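# Amores-perfeitos em vaso: regar por cima ou por baixo?

**sekar_p**

Comprei umas mudas de amor-perfeito em junho e quero mantê-las dentro de casa, na mesa comprida da sala.
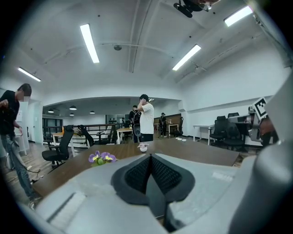
Rego por cima com um copo, dia sim, dia não. As folhas de baixo começaram a amarelar e as flores duram pouco. O substrato é o universal da Setico, saco de 10 litros. Mudo a rega ou mudo o vaso?

**afiq.yusof**

Muda a rega. Põe o vaso num prato com dois dedos de água, espera vinte minutos e deita fora o que sobrar. Faço assim há anos e deixei de ter folhas amarelas.

**Slamet Pillai**

Discordo do Afiq. Rega por baixo, sempre, acumula sais no topo do substrato. Aparece uma crosta branca e a planta ressente-se. Eu rego por cima, devagar, até sair água pelos furos, e só volto a regar com o primeiro centímetro de terra seco. Dia sim, dia não, dentro de casa, é demais.

**afiq.yusof**

A crosta vem do adubo e da água dura. Com água da chuva nunca a vi.

**Slamet Pillai**

Nem toda a gente tem onde recolher água da chuva. Aqui a água da torneira deixa calcário em tudo.

**ilham_k**

Para mim o problema é outro. Amor-perfeito é planta de frio e de sol. Numa sala a 22 graus, longe da janela, estica, amarela e deixa de florir, regues como regares. Tive 40 num canteiro virado a nascente e floriram até ao calor apertar. As três que levei para a cozinha não duraram um mês.

**sekar_p**

A janela fica a uns dois metros. O parapeito de fora é estreito, mas o vaso cabe. À noite ainda faz fresco. Posso passá-las logo para fora?

**ilham_k**

Podes, mas começa por umas horas de manhã e aumenta ao longo de uma semana. E corta as flores murchas pelo pé, por baixo da cápsula. Se as deixas fazer semente, param.

**Sakda C.**

Sobre o substrato: o da Setico retém muita água. Misturo uma parte de perlite para quatro. A da Kekau é fina demais, prefiro a grossa da Skuklow.

**afiq.yusof**

Concordo com a perlite. Na rega fico na minha.

**sekar_p**

Vou passar os vasos para o parapeito e regar só com a terra seca em cima. A perlite fica para quando for ao viveiro. Se as folhas novas vierem verdes, escrevo aqui.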